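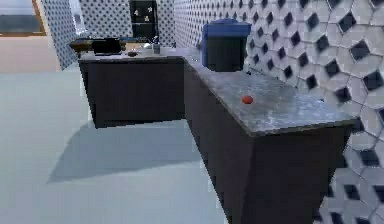
Rendered kitchen, corner counter with marble-effect top

From: Nhi Mai
To: pimgate-neighbors
Subject: Re: [pimgate-neighbors] Annexation petition, what happens now?

Hi all,

Hưng asked a bunch of good questions and I went to the county work session last night, so I'll take a crack at them. I took notes on the back of a Khúc takeout menu, so forgive me if something's out of order. Corrections welcome, especially from Dong-hyun, who sat closer to the front and could hear the left side of the table.

Hưng Lã wrote:

> I signed the petition outside the library back in March and then
> heard nothing. Now my neighbor says Pimgate is "already part of
> Kestport" and we'll be paying city taxes in the fall. Is that
> true? Did I vote for that by signing?
>
> Also, who decides this? The county? The city? Us? I read the
> notice in the paper and I swear it got less clear the second
> time.
>
> And if we do go in, do we get somebody on the city council or do
> we just get added to whoever is already there? That's really the
> part I care about. I've been calling the Nukstead County office
> for years about the drainage on our road and I'd like to know
> who I'd be calling next.
>
> Last one. Kha mentioned something about the water district going
> away. I like the water district. They answer the phone.
>
> Thanks,
> Hưng

OK, so, first one. No, we are not part of Kestport. Your neighbor is getting ahead of things (so is half my street, I heard the same story at the mailbox!). Signing the petition only asked for the question to go on the ballot. The clerk needed 679 good signatures from registered voters inside the proposed line, and she told the board last night that we cleared it. She didn't give the final count and I didn't think to ask. Some got tossed for the usual stuff, old addresses and people who live on the far side of the creek and are in the county no matter what happens.

Who decides: this is where the newspaper notice went off the rails. The county board holds a hearing and votes on whether the petition is in proper form. They don't get to say whether annexation is a good idea, although two of them told us anyway. Then the city council has to pass a resolution saying they'd take us. If both of those happen, it goes to the voters in Pimgate. Just Pimgate. I had assumed people in Kestport would get to vote too and I was wrong about that, they only get a say through their council. A man behind me was pretty worked up about it, and I can see his point, it's their city.

So there are three steps left and any of them could stall. The county attorney kept saying "in the ordinary course" when somebody asked about dates, and that was as much as anyone could get out of him. I wouldn't plan on a city tax bill this fall.

Now the council seat, the one you said you care about. Me too, it's why I drove over there in the rain.

The Kestport council has 5 members right now, all elected by ward. The draft plan of services (it's a long PDF, I can forward it to anybody who wants it) says Pimgate would be "assigned to an existing ward pending the next regular redistricting." In plain English, we'd be tacked onto Ward 4, and the ward lines wouldn't get looked at again until after the next census. Ward 4 is mostly the harbor side. Nice people, I'm sure, but they have parking problems and we have ditches.

Dong-hyun got up during comments and asked whether the city could give us our own seat from the start, even a temporary one. The city's planner, who was there as a guest, said the charter would have to be changed to add a sixth seat, and that takes a separate citywide vote. What the council could do without a charter change is let us send a liaison. That person would sit at the table and talk and get the packets but would not vote. There was some grumbling in the room. Somebody said "so a chair," and people laughed.

I've gone back and forth on this. My first reaction was the same as the grumblers'. If we're paying in, we ought to have a vote, and a person who can talk but not vote can be ignored very politely for a very long time. But on the drive home I started thinking about what we have now, and what we have now is one county supervisor for the whole north end who I have met once -- at a pancake breakfast. A liaison who gets the packets ahead of time and can ask about our road out loud, on the record, is more than that. I'd still want it in writing how long the arrangement lasts and how the person gets picked. If the council picks them, I'm a lot less interested.

Kha Bạch stood up and made pretty much that argument, better than I'm doing here. Kha's suggestion was that Pimgate voters elect the liaison on the same ballot as the annexation question, so if it passes we already have someone. The attorney said he'd have to look into whether that's allowed. I'd really like people to write to the city about this one before the resolution gets drafted. Once it's drafted it'll be much harder to move.

The water district: Kha is half right, and I say that with love. The district doesn't go away the day we're annexed. The plan has the city taking over service "within a reasonable period," and the district's board would stay on until the bonds are sorted out. There's a loan from when they replaced the main and it has to be paid by somebody. I asked who and was told it would be covered in the agreement. What agreement? The one they haven't written yet! So, put that on your list of questions for the hearing. I like the phone people too.

On taxes, there was a handout with a rate table, and my cousin Diễm Mai, who is much better at this than I am, is going to turn it into something a normal person can read. She wants to check whether the fire assessment drops off when the city one comes on, or whether we'd be paying both for a year. The handout has a footnote that seems to say both. I'm not going to repeat any dollar amounts until she's done with it.

The hearing is in the big room upstairs at the county building, doors at 6:30 p.m. The clerk will post the date on the board outside her office and I'll send it here as soon as I see it. Speakers get three minutes and you have to fill out a card when you come in. They cut the speaker list off at 20 last time, so if you want to talk, come early. Written comments go in the record too as long as they get there before the gavel, and email counts, I checked.

If anybody needs a ride, I have room for a few. Reply to me and not the whole list, please, or we'll all be reading about who gets carsick.

Hưng, about the drainage, keep calling the county for now. It's still their ditch. And send me the dates you called if you kept them, I'd like to bring those along.

Nhi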